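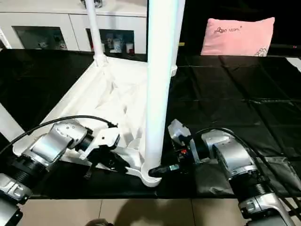
The household has now completed its second full winter with folding furniture in place of fixed furniture, and this entry records the results for readers who have written to ask. The apartment on Ristidley Street has a single main room, and everything in it that can be collapsed is expected to collapse. The pieces in use are mostly of one general pattern: white poles, a curved and rounded foot, and a length of white fabric hung between the uprights so that it forms a shallow sling. The fabric creases whenever a frame has been stored, and after two winters I have stopped ironing it. For any work on a frame I cover the table with black plastic sheeting, which wrinkles badly but keeps the finish of the table out of danger.

The previous arrangement consisted of a dresser, a blanket chest and a tall cabinet inherited from my uncle, Ottar Strand. All three were sound pieces and all three were too large. The cabinet went to a cousin in November of the year before last, and the dresser followed within the week. The chest remains, under the window, and is not discussed further in this entry.

**Setting up a frame**

The instructions supplied with the first frame, purchased from the Koltavora shop near the station, consisted of one folded sheet with no words on it. I have since developed my own procedure and it is given below in full.

1. Lay the sheeting over the table and clear everything else away.
2. Stand the frame upright and open the legs to their full width before touching the fabric.
3. Hold the frame low, near the foot, and press down until the joint stops moving.
4. Settle the fabric so that it slopes toward the side from which it will be used.
5. Leave the frame alone for one evening before putting any weight in it.

The third step deserves particular attention. During the first winter I consistently held the frames near the top, and the result was a lean that no later adjustment would correct. One frame spent most of that season propped against the radiator cover. A low grip gives a far better sense of whether a joint has seated properly, and it keeps the hands out of the fabric.

I cannot fully account for the fifth step. It was recommended by a neighbor, I adopted it, and there have been no failures to report.

**What goes where**

The sling is best suited to light and soft articles. Scarves, gloves, pillowcases and the smaller towels have all been kept in this way without difficulty. Sweaters are acceptable in small numbers. Books are not acceptable in any number, and a trial with shoes was brought to an end after two days on the grounds of appearance.

The frame nearest the door holds whatever is needed for going out. The frame in the alcove holds linens. A third was intended for mending and has become the place where mail is put down – a development I have noted with regret and have done nothing to reverse.

**Care of the fabric**

White fabric in a small apartment requires a policy. Ours is that each sling is taken down at the start of a season, washed on its own in cool water, and hung over the bathtub until it is dry. Bleach was used once and left the cloth feeling harsh, so it has been discontinued. Loose threads are cut and not pulled. The poles are wiped with a damp cloth and then with a dry one, with additional time given to the curve above the foot, where dust collects in a line that is difficult to see from standing height and very easy to see from the sofa.

**Storage when folded**

A collapsed frame fits behind the bedroom door, provided that the bathrobe is moved to another hook. Two collapsed frames fit there only if the door is never opened completely. I had hoped to use the storage lockers at the Hjaltested building for the spare, but the waiting list is long and the lockers are said to be damp. For the present the spare is under the bed, wrapped in a sheet.

**Matters outstanding**

The plastic sheeting should be replaced. It has been folded and unfolded so often that it no longer lies flat under anything, and small parts roll into the wrinkles. I am considering an oilcloth in its place and would welcome advice from any reader who has used one on a narrow table. I would also be glad to hear from anyone who has found replacement slings in a heavier cloth, in white or a color close to it. Comments will remain open until the end of the month, and measurements of the alcove can be sent on request.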